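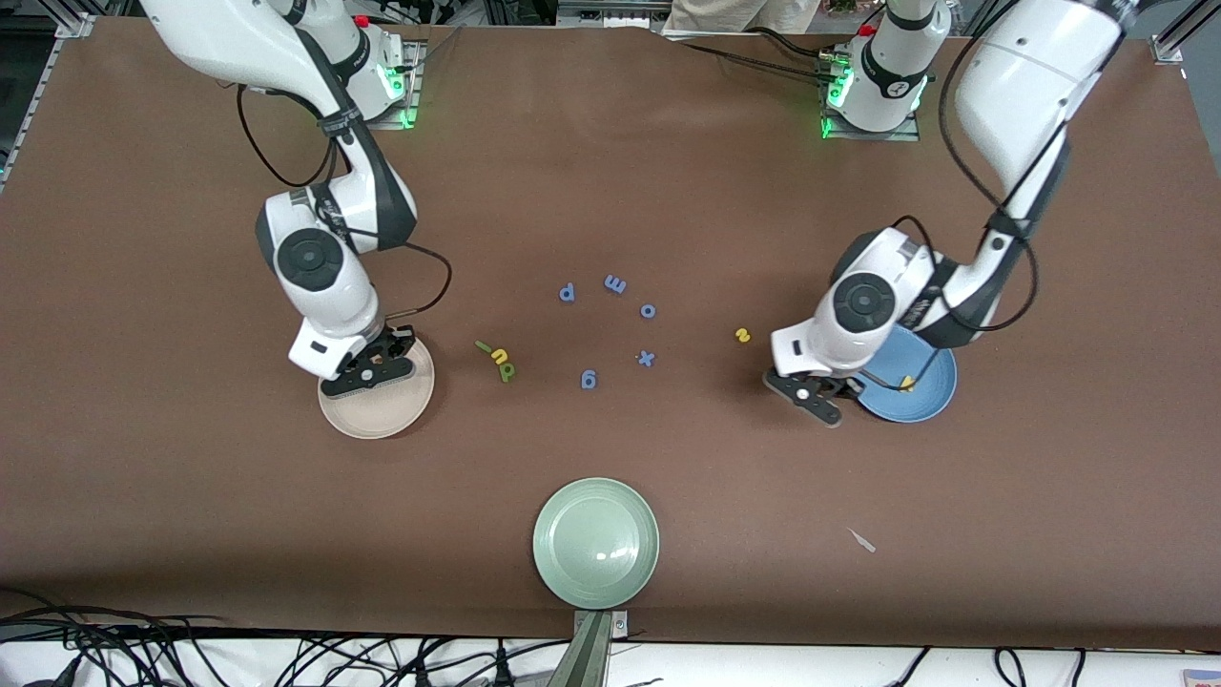
**Saturday, 9:40 am. Pleststead workbook, pension side**

Very good morning! The restated liability figures from Lultier came through overnight and they reconcile on the first try, so the whole question of what the town of Pleststead owes its retirees is finally something I can put on one page. Writing this up now while I still remember which sheet feeds which.

Where we were: the published balance sheet shows a small positive net position. I never liked it. Retiree health care sits in a note at the back, the pension figure is a year older than everything else on the page, and the water fund's pipes are counted as if the town could sell them on Monday and pay the fire department with the money. So the plan was to rebuild the thing from the notes up, counting only what could be used to pay a bill.

**What I did**

1. Took total assets from the statement and pulled out capital assets (roads, pipes, the two bridges, town hall).
2. Pulled out restricted money too: the debt service reserve, the state road grant and the library bequest.
3. Added the retiree health promise at its full value. The old sheet had only the part that had been phased in.
4. Swapped the stale pension number for the Lultier restatement.
5. Divided whatever was left by the number of households filing a property tax bill, excluding second homes.

Step 5 took the longest, which I did not see coming. The assessor's file lists parcels and we want households. Zuzana Holub wrote a lovely little matching rule (same surname, same mailing address, adjacent lots count as one) and it cleaned up nearly everything in a single pass. I checked 300 rows by hand against the paper roll and agreed with her rule on 287 of them. The other 13 are mostly family trusts, where the name on the deed is the lawyer's and the bill goes to a PO box. I've flagged those in yellow and left them in for the moment.

**Result**

Each household's share of the gap is $1,249. I ran it twice, then a third time with the trusts taken out, and that last run moved it by a few dollars. I'm really pleased with how steady it is! Last spring's version jumped all over the place if you so much as looked at the discount rate tab.

For our own reference, the gap is nearly all retiree health. Pension on its own is close to covered. Bonds are small and on schedule. If you had asked me in January I would have said bonds were the problem, and I'd have been dead wrong.

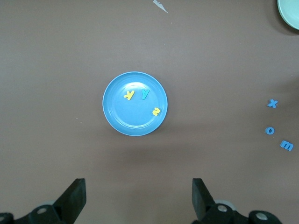
**The discount rate, again**

Vojtěch Krajčí and I went back and forth on this for most of Thursday's call, so let me get both positions down fairly.

His view: use the plan's own assumed return. It's what the actuary signed, it's what the town budgets on, and anybody at the council table can look it up.

Mine: use the plan's rate for pension, where there's a real pot of money being invested, and the municipal bond rate for retiree health, where there's no pot at all. You can't earn a return on money you never set aside. The accounting rules come at it from much the same direction, so I don't think this is a wild position.

We settled on showing both. The headline uses my split and a second column shows his. The gap comes out smaller in his column, but it's still a gap, so the story holds either way. That's a better page than either of us would have made alone, and I think readers will like being able to see the two side by side.

**Things that bit me**

- The Zeman export writes negatives in parentheses and the import reads them as text. So deferred inflows came in as zero and for ten happy minutes Pleststead looked rich. Fix is in the cleaning script, second block.
- The statement is in thousands and the notes are in whole dollars. Everything from the notes tab now gets divided by 1000 before it touches anything else. PLEASE don't undo this, even if the cells look too small to be right.
- Compensated absences (unused vacation and sick days) appear twice, in the main table and again inside "other long-term." I subtract it from "other."
- The fiscal year closes in June but the health plan is measured the December before. I've noted the lag in the header and made no adjustment.

**Lerkska comparison**

Started this one after coffee. Lerkska is about the nicest comparison we could ask for: similar tax base, same state plan for pensions, same sort of aging water system. The big difference is that it opened a trust for retiree health years ago and has paid into it every year, even the lean ones. I only have their summary page so far, so no per-household figure yet, but the liability line is visibly lighter and I can't wait to run it through the same five steps. If it comes out in surplus we have a real side-by-side that doesn't depend on any theory of mine.

Their finance office answers email, too! I asked for the full notes last night and had a reply before breakfast, with a promise to send them next week.

**To do**

- [ ] Trusts: ask the assessor whether there's a beneficiary field we aren't getting
- [ ] Zuzana to run her matching rule on the Lerkska roll once we have it
- [ ] Vojtěch to write the two-column footnote, three sentences at most, no Greek letters
- [ ] Chart: one bar for bills, one bar for money to pay them, same scale. No pie.
- [ ] Check that the library bequest really is restricted. The note says "designated," and that may only mean the council set it aside and could vote to take it back.
- [ ] Save a locked copy of the workbook before anyone touches the rate tab

11:15 am. Quick addition on the bequest. Found the original resolution scanned in with the old minutes, and the principal is restricted but the interest is not. So a small slice goes back into usable assets. It shaves a little off the gap, not enough to change the rounded figure on the draft page. Updated step 2 and left the old value in a comment.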